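Visit to the Cetness Manipulation Laboratory, 8 January 2022

The delegation from Agarwal was received by Jitendra Dwivedi, who leads the Temavov study on learning grasps from hand-held gripper demonstrations. Operators had recorded 700 demonstrations by the end of December, all on tabletops. 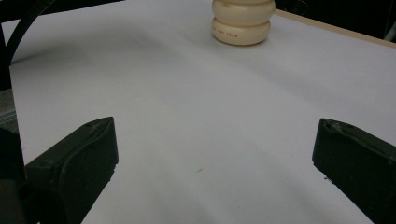 Mr. Dwivedi explained that the learned policy is tested on objects held out of training. Of 56 test trials, 49 ended in a stable grasp. Failures were mostly traced to errors in estimating distance during the approach.

The delegation asked for the full trial log. A second visit will cover the Clivatus arm.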